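工作间小窍门:从Skova开放日带回来的料箱整理做法

四月去Skova看了一场机械臂分拣演示,主讲是Bianka Kelemen。机械臂怎么编程,本页不谈,只记几条家里工作台也能照搬的做法。

一、箱子要固定。用两把棒夹把金属料箱夹在台面上,夹在远侧两角,近侧留空,手和工具进出不受影响。夹紧后双手推箱壁,不动即可。木台面在夹垫下加一块薄纸板。

二、箱壁选斜的。直壁箱的角落最难掏,小件贴住箱壁后手指插不进去。斜壁箱里的东西多半会滑向箱底,贴壁的也容易拨出来。

三、形状杂的东西不要堆叠。圆柱件会滚,放进去时斜着搁,一头靠住别的物件。软的、带尾巴带腿的玩具类侧放。

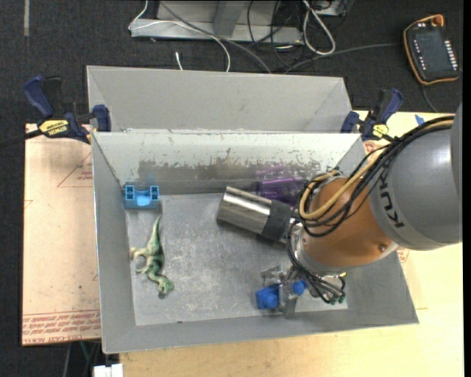

料箱分拣演示:箱内有浅蓝色塑料块、玩具恐龙和金属圆柱件,远侧两角用棒夹固定。

四、反光。光面金属件和旧漆面都会反光,Kelemen建议灯从侧后方打,灯罩外蒙一层描图纸。家里找螺丝同理,台灯压低、偏到一边,比正上方直射看得清楚。

五、线缆。活动部位的线要留弯,弯要圆,扎带不要勒死。我给台钻灯重新走线,留了200毫米余量,够用。落地的线靠墙走,不要横穿脚下。

六、箱底划痕不用管。补漆反而会起皮,碎漆混进小零件里更麻烦。箱底用湿布擦过晾干,再薄薄上一层蜡。生锈的地方先用1000目砂纸打一遍。

同去的Attila Bakos问能不能用塑料周转箱代替。Kelemen的答复是可以,但箱体轻,夹紧时容易变形,夹点下面要垫木条。我用旧周转箱试过,垫6毫米胶合板条,夹口没有再塌。

补充:棒夹的丝杆每季度滴一次油,擦掉多余的,夹垫上不能沾。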